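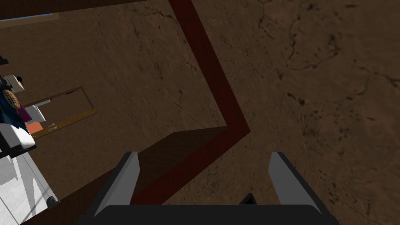
Weronika Adamczyk doesn't think this is a planner fault. Her note on the morning log says the stop was requested in time and the Drurar controller kept driving down anyway, so we should quit tuning the approach and look at what happens to the stop.

Zutell Lab > Notebooks > Manipulation > April
Search this notebook
Entries Runs Parts Safety People

April, 9:40 am

I went back through the overnight batch with her note open. 192 runs in the Cuesta room, all simulated, same arm and gripper settings. Seven ended with the stop requested and the arm still moving. The one I spent the morning on is run 91, where the gap between request and standstill was nearly two seconds. It should be well under one.

Order of events in the run 91 log:

- approach starts, fingers commanded open
- height check trips, stop requested
- controller acknowledges the stop
- downward velocity command still going out
- palm contact with floor reported
- arm halts on the contact limit, not on the stop

The acknowledgment is what threw me off last week. I had been reading it as "stopped" and it only means "received." Lelby (our logging tool) prints both under the same heading, which doesn't help. I have changed the label on my copy.

What I think is going on: when the target is replaced while a stop is pending, the new target clears the stop flag. In the bad runs the vision node sent a new target just after the request. The ones I opened from the good set have no new target in that window. I haven't opened all of them.

Things checked that were fine:

Floor collision shape. Matches the visible floor, no offset. I had half expected the texture to be hiding a bad height, with all the dark cracks and mottling on it, but the surface under it is flat.
Red trim. It has its own collision shape and none of the bad runs touched it.
Finger commands. Open throughout, as sent.

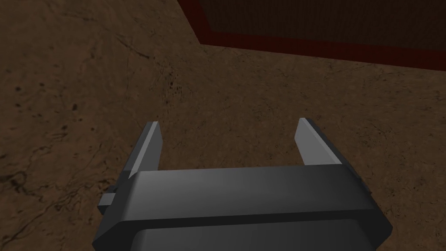 Wrist view, fingers open over the brown floor, red border at upper right.

11:15 am

Tried to force it. Wrote a short script that requests a stop and then sends a new target straight after. The arm kept going on the first try. Put a delay between the two and it stopped normally. Swapped back and it kept going again. Good enough for me that the flag is being cleared, though I still want to see it in the Drurar source.

Weronika asked if the real arm has the same code. It does, same version. The hardware e-stop cuts power and doesn't go through any of this, but the software stop does, and people have been leaning on the software stop because it saves rehoming. I put a tag on the cell and turned off remote starts. Nobody runs the real arm from a vision target until this is fixed.

2:30 pm

Found it. The target handler resets the whole motion state, stop flag included. Patch holds the flag until there is an explicit clear, and any target that comes in before then gets refused and logged. Ran the script again with the patch in – arm stops, target refused, both lines in the log.

Still to do:
Rerun the full batch tonight with the patch, same seeds.
Open the rest of the good runs and look for new targets inside the stop window.
Separate the received and stopped labels in the shared Lelby build.
Ask Weronika to read the patch before the tag comes off the cell.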